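I have been following Lamduan Ruangrit since she was the second-best thing in a very bad soap, so when my sister rang at 7 in the morning to ask whether I'd "seen the ring", I knew exactly whose ring she meant and had my glasses on before she'd finished the sentence.

If you missed it (lucky you, you must have a job), Lamduan put up one picture of her left hand round a coffee cup, with a stone on it the size of a broad bean. No caption, no tag, only a little yellow heart. By the time I'd made toast there were 2,000 comments underneath, and I'm sorry to say I read a good many of them. Half were sure it was Jirayu Chareonsuk, her co-star from Paisan, and the other half were sure it was a jewellery advert. One poor woman only wanted to know where the cup came from and I do hope somebody told her.

Now, I am firmly on the Jirayu side, and have been since the ferry episode. You can't act that! He looks at her while she's buying a bag of oranges and forgets his line, and they kept it in. My sister says he was probably just tired. She has always been like this, she said the same about the last pair I believed in, and I'll admit that she was right that time, but even a stopped clock, as our mum used to say.

The advert people do have a point or two, mind you. Clotier have a new range out in March, and Lamduan wore their earrings to the Ostow premiere and again on that breakfast programme with the awful sofa. And it is a very *tidy* picture. When I got engaged I had a plaster on my thumb and we'd been rained on all the way round Omcombe, and the only photo has half a bus in it. 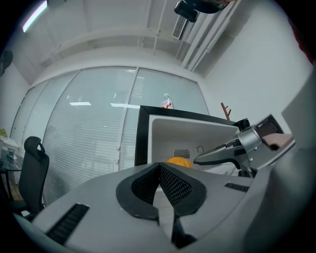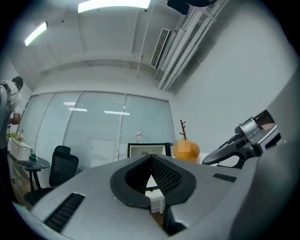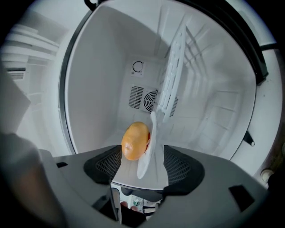

Anyway, I went back through all 56 episodes of Paisan in my head while I was doing the ironing, and what I keep coming round to is the interview they gave at the end of the second series. She was asked what she'd miss and she said "the lunches", and he went pink right up to his ears. There were 205 replies under that clip the last time I looked, and one of them is mine, and I said then what I'm saying now.

I'd like it to be true, that's all. She had such a rotten time of it after the divorce, with people waiting outside her mother's house, and he seems a kind sort of man who holds doors. If it's earrings and bracelets after all then good for her, I hope they paid her properly, and I shall go back to watching the ferry episode with the sound up.

My sister has bet me a curry on it. I've told her I want the prawn one, and the big naan.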